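31/07/22

La passerelle de Surklow est enfin ouverte !

Je vous en parle depuis avril, alors vous pensez bien que j'y suis allée dès le premier matin, avec mes vieilles chaussures et un thermos de café (un peu trop fort, comme toujours). J'ai traversé une première fois d'un bon pas, puis une deuxième en m'arrêtant partout, et je crois bien qu'il y a eu une troisième fois pour le plaisir.

Pour ceux qui aiment les chiffres, elle fait 130 mètres de long, avec une travée centrale de 75 mètres qui franchit la rivière d'un seul jet. Le tablier est en acier, posé sur deux piles en béton que je trouvais bien massives pendant le chantier et qui, maintenant que tout est en place, me paraissent presque légères. L'entreprise Clundix avait assemblé les tronçons sur la rive gauche avant de les pousser au-dessus de l'eau, tout doucement, et j'avais passé un après-midi entier à regarder ça depuis le talus, en oubliant complètement mes courses !

Ce que je préfère, ce sont les garde-corps, inclinés vers l'extérieur, où l'on peut s'accouder sans se cogner les genoux. Un petit regret quand même pour la rampe côté Dramura, assez raide avec une poussette, et pour l'éclairage qui n'est pas encore branché.

La prochaine fois, je vous raconterai le vieux pont Yazdani et ses quelque 29 mètres de pierre moussue, si mes genoux veulent bien descendre jusque-là.

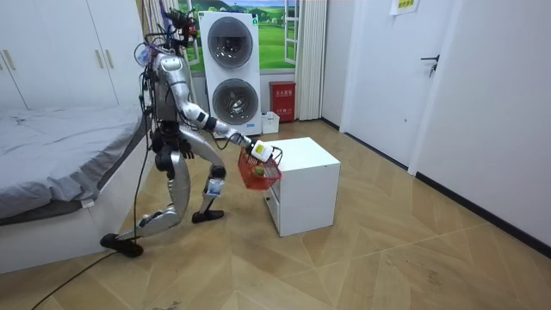 Panier rouge et fruit vert, au-dessus du parquet clair.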